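Small Cloth, Small Table: Notes on Folding at Close Quarters

Most advice on folding assumes a bed or a dining table. A good share of household folding happens on far less, and the method that suits a sheet does poorly on a napkin or a dust cloth. Small pieces have little weight to hold them in place, so the surface and the order of handling matter more. 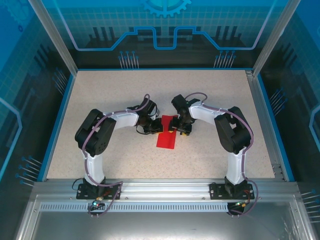

Text: Home and Workroom Desk, Pluditz
Published 2023-07-02

The surface comes first. A speckled beige top gives good contrast with a saturated color such as red, and a corner that has turned under shows up at once. High-gloss tops let light cloth slide. Heavily textured ones catch the hem. The workroom at Pirkel settled on a low-sheen top after a trial of 4,000 folds in October, and has kept it.

Clear the table before starting. A single piece near the middle leaves room on every side for the flaps to land, and it can be turned without lifting it.

Two points of contact are enough for a small piece. One holds, the other moves. Set the holding point close to the fold line; at the far hem it lets the middle creep. When both points come close together, the strip of cloth between them should lie flat before either one is released. 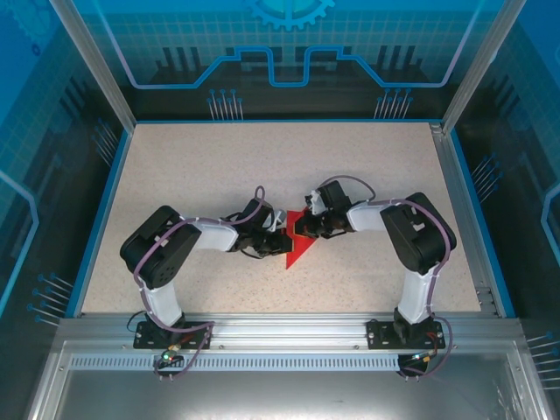 Reading the Shape

A crumpled cloth rarely shows its full outline. What looks like a triangle may be a square with one or two corners tucked beneath. Find a straight edge first and follow it to a corner, then draw that corner outward along the line of the hem. The Vallejo method, taught in several laundry courses, allows 10 seconds for this step – generous for a napkin, tight for anything with a lining.

Color helps less than people expect. On a plain, uniform cloth the creases show mainly as shading, with the deeper tone in the hollows and the lighter tone on the raised faces. A low side light makes both easier to read. 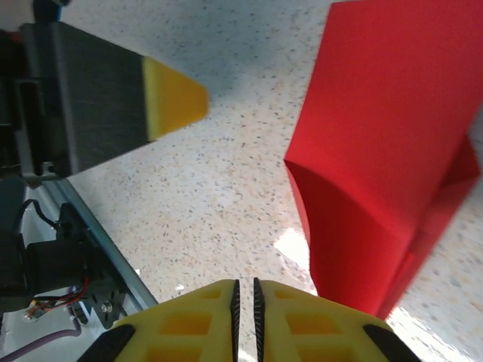
Thickness is the other variable. Stiff or padded material stands up at the fold and leaves a rounded edge, and pressing harder moves the bulge along. Smooth from the fold toward the open side and allow the layers to settle. Skutent, whose sample book runs to 337 swatches, sorts its heavier cloths by how far that edge springs back after 10 minutes under a flat board.

Store thick pieces with the folded edge facing out. They stack more evenly that way, and one can be drawn from the middle of the pile without disturbing the rest.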